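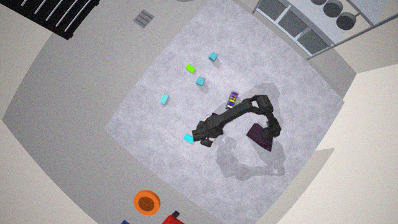
Call for evaluators: Amlow tabletop manipulation kit, simulation edition

Drovitz is looking for people to test the Amlow kit before its general release. Amlow is a software package for training and scoring pick-and-place policies on a single simulated arm with a two-finger gripper. The evaluation runs for four weeks in March and is done remotely, on your own machine.

What you will work on

The test suite contains 47 task variants built from small colored blocks. Room layout, surface texture and block positions change between variants. You will run the supplied baseline, train or tune one policy of your own, and report where the scoring disagrees with what you see in playback.

The part we most want checked is the placement stage. Block-to-tray tasks are scored on grasp, transfer and release as separate events, and the release detector is new in this version. 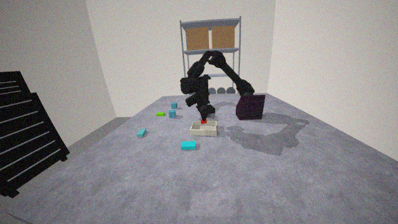
Contact settings are exposed in a plain text file. Evaluators may change friction and gripper force, but must log each change – runs with unlogged edits can't be used. The package includes 3,691 recorded episodes, of which 2,884 are cleared for training. The rest are held back for scoring and should not be opened.

Requirements

Working knowledge of Python and Linux
A GPU able to render two camera views at once
Some experience with imitation learning or motion planning
44 hours of available time over the four weeks

Experience with the older Darida kit is useful but not required. Darida task files don't load in Amlow without conversion, and the converter is also open for testing.

Terms

Evaluators are paid a flat fee on delivery of the final report and keep a one-year license. Results may be published after release.

To apply, send a short summary of relevant work and your hardware specifications through the Drovitz contact form, with "Amlow evaluation" in the subject line. Applications are read every Friday until all places are filled.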